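¿Puede una máquina ordenar un cajón? Notas de febrero

Llevo un tiempo intentando responder a una pregunta que me hacen en casa con más frecuencia de la que me gustaría: cuándo habrá un robot que recoja. No que aspire, eso está resuelto de forma razonable, sino que recoja: que abra un cajón, meta lo que hay encima del mueble y lo vuelva a cerrar. Mi respuesta corta sigue siendo que todavía no. La larga es esta entrada.

Empiezo por la parte mecánica. Un cajón es un mecanismo de un grado de libertad con fricción variable. Sobre el papel no tiene interés: se localiza el tirador, se cierra la pinza, se tira en la dirección de la guía. En la práctica, si la dirección de tiro se desvía unos grados de la guía, el cajón se cruza y la fuerza necesaria se dispara. Una persona corrige eso con la muñeca sin enterarse. Un brazo con control de posición puro no corrige nada; tira hasta que salta el límite de par o hasta que se viene el mueble entero.

La solución conocida es el control de impedancia: dejar el brazo blando en los ejes perpendiculares al movimiento y rígido solo en el de avance. Funciona bien cuando el eje de avance se conoce. Cuando hay que estimarlo a partir de la imagen, el error de estimación entra directamente en la fuerza lateral. Se puede refinar sobre la marcha con los primeros milímetros de recorrido, y es lo que hace casi todo el mundo, con resultados aceptables en cajones buenos y malos en cajones viejos. Los de mi cocina son viejos.

Con dos brazos el problema cambia de forma. Uno puede sujetar el cuerpo del mueble mientras el otro tira, que es lo que hacemos nosotros con una cajonera ligera. A cambio aparece una cadena cinemática cerrada: si los dos efectores agarran el mismo objeto rígido, cualquier discrepancia entre las trayectorias se convierte en esfuerzo interno. En simulación eso se ve muy pronto, y suele verse de manera aparatosa, con el objeto saliendo despedido o atravesando una pinza.

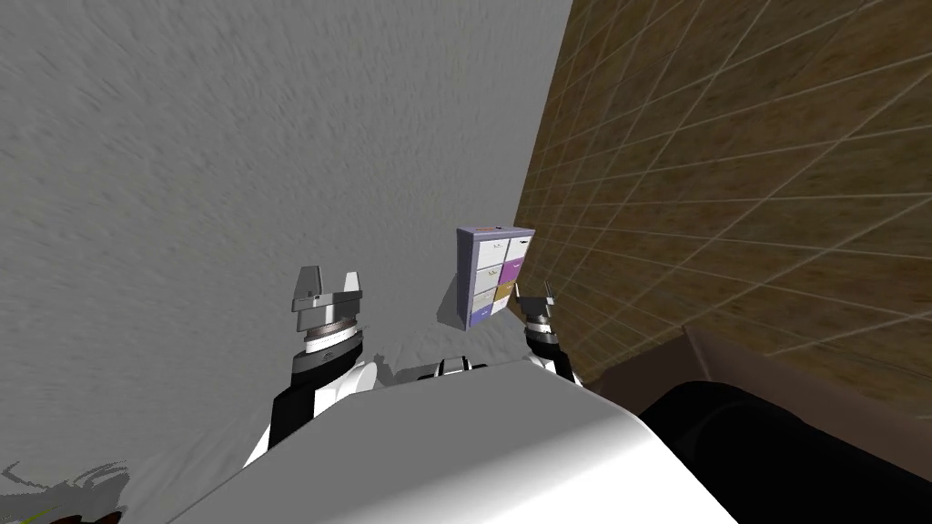
El simulador que uso en los ratos libres es Cisden, con la escena de tareas domésticas de Stougaard encima. No es el más rápido, pero el modelo de contacto es legible y se puede tocar. Lanzo tandas de 3000 episodios por la noche, en 16 procesos, y por la mañana miro las gráficas con el café. Si a las siete la curva está plana, cambio un parámetro y me voy a trabajar.

Los parámetros que más me han movido los resultados, por orden de importancia:

Masa del objeto. Es fácil dejar la que trae el modelo por defecto, que a menudo sale de calcular el volumen y suponer densidad de agua. Un mueble con la masa mal puesta se comporta como un bloque de hormigón o como una caja de zapatos, y la política aprende exactamente eso.

Coeficiente de fricción entre dedo y tirador. Aleatorizarlo empeora la tasa de éxito en simulación y mejora todo lo demás. Tardé demasiado en aceptar la primera mitad de la frase.

Geometría de colisión. Los tiradores pequeños se pierden si se usa una envolvente convexa para todo el frente. El brazo ve un tirador y el motor de física ve una tabla lisa. Perdí una tarde con esto.

Paso de integración. Bajarlo a 2 milisegundos me quitó la mayor parte de los temblores al agarrar. El coste en tiempo de cálculo es el que cabe esperar.

Þórarinn Hauksdóttir, con quien intercambio correos sobre estos temas, mantiene que el agarre está sobrevalorado y que la mayoría de las tareas de casa se resuelven empujando. Tiene parte de razón. Cerrar un cajón es empujar. Cerrar la puerta del lavavajillas, también. Pero abrir no lo es, y una máquina que solo sabe cerrar cosas tiene un mercado limitado. Le pasé mis registros y me contestó con una lista de errores en mi función de recompensa, dos de ellos graves: premiaba la distancia entre pinza y tirador aunque el cajón ya estuviera abierto, así que el brazo no se decidía a soltar.

En taller la situación es otra. Visité la nave de Grilance, donde tienen una célula Drastgate alimentando bandejas, y ahí la respuesta a la pregunta del título es que sí, con matices. Las bandejas son todas iguales, las guías son rectas y están engrasadas, la posición se repite. Cuando una bandeja llega torcida, la célula se para y enciende un piloto ámbar, y viene alguien a ponerla derecha. En una fábrica eso es un procedimiento. En un dormitorio significa que lo has ordenado tú.

Esa es para mí la métrica que falta en casi todas las demostraciones: intervenciones por hora, contadas igual en casa que en planta. La tasa de éxito por intento dice poco si no se sabe quién recoloca el mueble entre un intento y el siguiente.

Lo próximo que quiero probar es congelar la política de agarre y entrenar por separado la fase de tiro, con el eje de la guía perturbado desde el primer paso. También tengo pendiente medir la fuerza de apertura de los cajones de la cocina con un dinamómetro de maleta, para dejar de inventarme el rozamiento. Subiré los valores cuando los tenga.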